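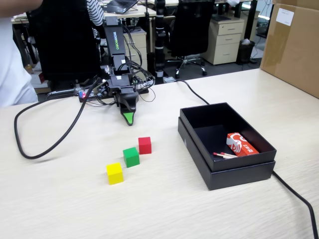

到手第三天,终于有空开个串说说这台桌面机械臂套件!先讲结论:入门的话我很喜欢,有两处想吐槽,后面慢慢写。(1/9)

先说组装。一共花了我大半个下午,螺丝袋按关节分好了,编号和说明书对得上,这点真的救命。唯一卡住的地方是第三个关节,我把舵盘装反了一次,拆下来重来,多花了40分钟。各位装之前先上电回中位,别学我。(2/9)

臂身上那排绿色的WOWROBO竖着印,配指尖的绿色软垫,黑绿配色我是越看越顺眼哈哈。垫子比我想的实用,之前用过一个光面夹爪,夹小木块老打滑,换成这种带垫的省心多了。(3/9)

任务我从最土的开始:黄、绿、红三块小木方,斜着摆一排,夹起来挪到指定位置。别嫌简单,光是让它从正上方垂直下爪、不把旁边那块蹭歪,我就调了一晚上。第一次连着夹对的时候我在工位上喊出声了,Rocío还以为我抽到奖了!(4/9)

旁边黑盒子是下一关:里面放了火柴盒和几根散着的红头火柴。火柴盒应该问题不大,单根火柴我心里没底,又细又贴着盒底,爪子还得避开盒壁。Nicanor跟我赌一杯咖啡,说我周四之前搞不定,我接了。(5/9)

吐槽一:线。底座那一圈黑线缠成一团,控制板就窝在里面,红灯蓝灯一闪我都得扒开线才看得清。套件里要是多给几个理线扣就好了,几毛钱的东西嘛。另外线一定要留够余量,大臂转到底的时候会扯,我现在是在桌上绕一个大圈,丑是丑了点,但不扯了。(6/9)

吐槽二:说明书的软件部分写得太赶,串口权限那段直接跳过去了。我是翻Oravec的论坛帖子才弄好的,发帖的Thanasis写得特别细,截图一步一步来,感谢好人。装好之后标定倒是很快,跟着提示把每个关节掰到头就行。(7/9)

数据方面,目前录了大约30条夹木块的示教,先拿来跑个小模型试试水。手放慢一点录出来的轨迹干净很多,我前面13条录得太急,全删了重来(心疼)。光线也尽量固定,木块的影子一变,画面差别还挺大的。(8/9)

有人私信问适合谁:会一点Python、愿意拧螺丝、桌子够大的,放心玩。想开箱就能干活的,可能会有点急。火柴那关有进展我再接着往下发,有同款的朋友评论区报个到,特别想知道你们的线是怎么理的!(9/9)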